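**June, notebook p. 14: snack box packing**

Same job as last time: fill the gift box from the mixed snack pile, see what fits with the walls staying straight, write down the order so the next person can repeat it. Using the shallow pink-lined box from the Dekmont lot. Working on the dining table with the floral cloth left on.

Box empty on the kitchen scale: 227 g. Target for the filled box is 716 g or under, which keeps it in the cheaper parcel rate Jarmila looked up.

Rules carried over:

- big pouches go in before small ones
- flat things can lean, nothing gets bent to fit
- bread and cake go last, on top, or they get squashed
- no two of the same colour side by side if it can be helped

The white wrapper with the pointed top went in the back left corner. It is an awkward shape and the corner is the only place it behaves. The narrow yellow one does well along the back wall. Big yellow packets are the space hogs. They're slippery against each other and want to slide to the front. Leaning one on the diagonal looks a bit messy but leaves a pocket for the pastry. 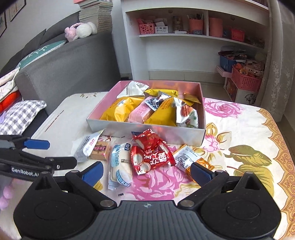 *Box with both large yellow packets in, pecan packet against the right side. Cake, bread and red candy still on the cloth.*

Jarmila Bartoš came by and thought the pecan one should face out, as it has the nicest picture. Agreed. Standing it against the right side also covers some of the wall, so it may save us the tissue paper we had planned there.

Trouble spots:

1. Red candy packets. Crumpled ones don't lie flat and they puff back up when you let go. Tried smoothing one by hand, not much gained. Might be better opened out along the front wall.
2. The cream-coloured bread. Long and soft. Doesn't want to share with anything boxy. Leave until the end.
3. White and orange packet with the barcode. Put it barcode down when it goes in.

Checked the Mahmoud packing sheet for a layout we could copy. It assumes a deeper box, so the second layer doesn't work for us. The Gukow sheet is closer but has everything standing upright like files, and half of our snacks won't stand. 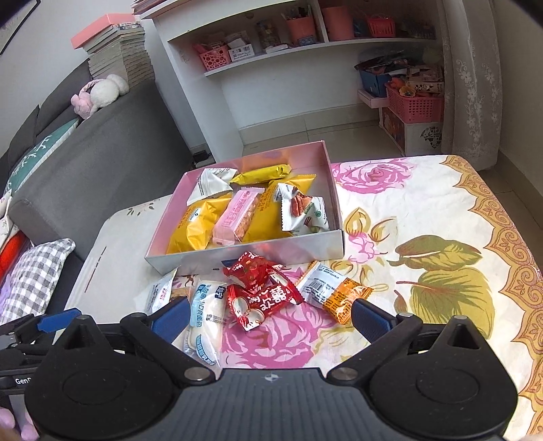 *Pink-wrapped bar across the middle, pecan packet over the larger yellow one. More snacks in front, still to place.*

Putting the pecan packet partly over the yellow one is worth keeping. The yellow print is busy and the white breaks it up. The pink bar on the diagonal is fine too, and the clear window should stay face up so people can see the nutty filling.

Filled weight not taken yet. Do that before adding the bread, then again after, and write both on this page.

To do:

- [ ] ask Prundulico if the same box comes 2 cm deeper
- [ ] try red candy along the front wall
- [ ] lid test with the bread on top
- [ ] list of ingredients for the card, nuts first
- [ ] iron the tablecloth before Jarmila takes the card photos

Spare tissue paper is in the drawer under the kettle, grey not white. The white is all used up.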